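Lurham workshop opens its doors to show household robot training

Visitors to the Öberg building in Lurham were given a close look at how household robots are taught to tidy up during an open day held there in December.

The firm has spent the past year working on Londar, a project to collect examples of ordinary chores carried out in ordinary rooms. The doors opened at 10am and 602 people had signed in by closing time, most of them from Lurham and neighbouring Fukham. Groups of up to 27 were taken round at a time, with extra tours added after lunch when the queue reached the car park.

The first stop was a ground-floor workshop where staff had laid out several hand-held grippers. The tools have two fingers which open and close when the person holding them squeezes a handle. A camera fixed to the tool records the job from just behind the fingers, and the recordings are later used to train a robot arm fitted with the same kind of fingers.

Visitors could try the grippers for themselves at six tables, picking up pegs, socks, spoons and empty yoghurt pots. Socks proved the most popular with younger visitors. Spoons lying flat gave the most trouble, and staff showed people how to slide them to the table edge first.

Upstairs, a large screen showed recordings from the homes taking part in Londar. The project has so far covered 78 homes, among them flats, terraced houses and shared student rooms. Householders are asked to leave things where they would normally be, and each session lasts nearly two hours. 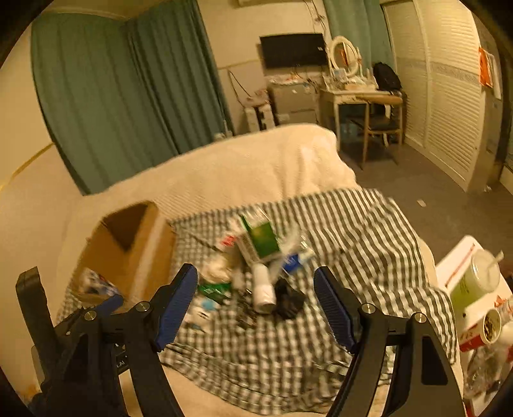
A hand-held gripper reaches towards a pile of packaging and household items on a couch.

Staff told the groups that soft furnishings are harder to work on than a kitchen worktop. Cloth gives way when something is lifted off it, and small items can slip into the folds. Thin plastic wrapping and loose cables were also named as awkward things to grip, and both will get more attention in the next round of recording.

The tour ended with a robot arm sorting items from a tray into two tubs. It was run at slow speed behind a clear screen. During the afternoon session it dropped a rolled-up tea towel twice before placing it in the correct tub, to applause from the group watching.

Several visitors asked what happens to the recordings. They were told that faces, letters and family photographs are blurred before anyone outside the recording team sees the material, and that households can ask for their sessions to be deleted.

Öberg is looking for more homes in Fukham to join the project in the spring. Households do not need to own any special equipment. Forms were handed out at the door and can also be collected from the reception desk in Lurham between 9am and 4pm.

A second open day is planned for the summer, when the firm hopes to show the arm working on a sofa.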